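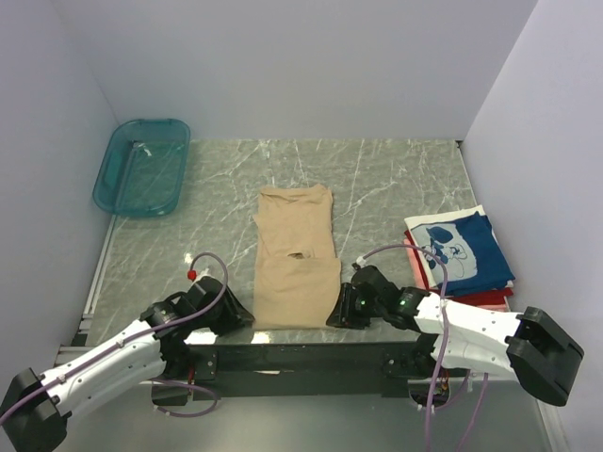
## About Lirkton

Lirkton is a membership association for trading companies and their suppliers. It has 236 member firms and is run from an office in Veven by a staff of 19.

Membership is held by the firm and covers up to two named delegates. Delegates may be changed once a year, in December, by writing to the membership desk.

The association runs three services:

- **Introductions.** Members state the trade and region they want to reach. The desk replies with a shortlist within 30 working days.
- **Export papers.** Certificates of origin are checked and stamped at the Veven office. Requests received after noon are dealt with the next working day.
- **Tiledance.** The online directory of members, searchable by trade, port and language. Entries are edited by the member and checked by staff before they go live.

Tien-fu Fang is the director. Accounts are audited by Lacerda and sent to all members before the annual meeting. Firms that have not yet begun trading may apply as associates, without a vote.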